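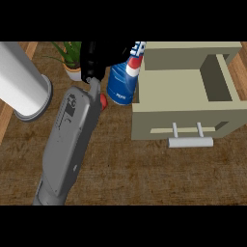
April 26, 2018 - Reading log, book three of the Lacerda trilogy. Finished it last night, well past the time I should have been asleep, and I'm writing this up before the details go. Tanveer lent me the first one in September and I've been pestering everyone on the shelf rota since. The thing I keep coming back to is how little Wadix gives you at any point. You get a glimpse and have to work with it, like that sliver of shiny red tucked behind the grey arm, and then forty pages later the rest of it comes round the corner and you want to shout at yourself for not guessing. I did shout, once. Sorry, neighbours.

**Plot notes (spoilers for books one and two, none for three past the halfway mark)**

Inspector Werka is back in Wernar, suspended, sleeping in her brother's box room and supposedly keeping out of trouble. A ferry clerk goes missing. The only thing left in his flat is a ledger with 1,324 entries, all in green ink, all in a shorthand that Werka half recognises from the harbour case in book one. I went back and checked, and yes, it's there! Chapter 4, the bit with the customs form, two lines I'd read straight past.

The ledger chapters could have been deadly dull and they're my favourite part. She works through it at the kitchen table while her brother burns the dinner and complains about the heating, and you get the clues and the family row all mixed up together. Brilliant stuff. I was copying entries on to the back of an envelope by the end.

**What worked for me**

- The weather. It rains for most of the book and I never got tired of it.
- Old Sergeant Pell, who was a bit of a joke in book two, gets a proper chapter of his own (the one on the night bus) and I had to put the book down for a minute afterwards.
- The interview in the net loft. Eleven pages, hardly any description, just two people talking and one of them lying.

**What didn't**

The ransom subplot. 2,000 is such a small sum for what the kidnapper is risking that I was sure it was a clue, and it's never picked up again. Do-yoon thinks it is explained by the letter in the epilogue. I've read the letter three times now and can't see it - will ask him to mark the page.

Also the map at the front has the lighthouse on the wrong side of the bay, or else Werka drives to it by a very odd route.

**For the group**

Do-yoon has the paperback next, then it goes to Tanveer, who has been avoiding all of us so that he doesn't hear who did it. Please don't leave this notebook open on the table near him! The halfway mark is the end of the bus chapter, so anything above is safe up to there.

Reading order question came up again: can you start with three? You'd follow it well enough, but you'd lose the customs form and most of what makes the brother so funny. Start with one. It's the slowest of them and still very good.

To do: reread the first 3 chapters of book two and look for the green ink. I have a feeling it's in the scene at the chemist's.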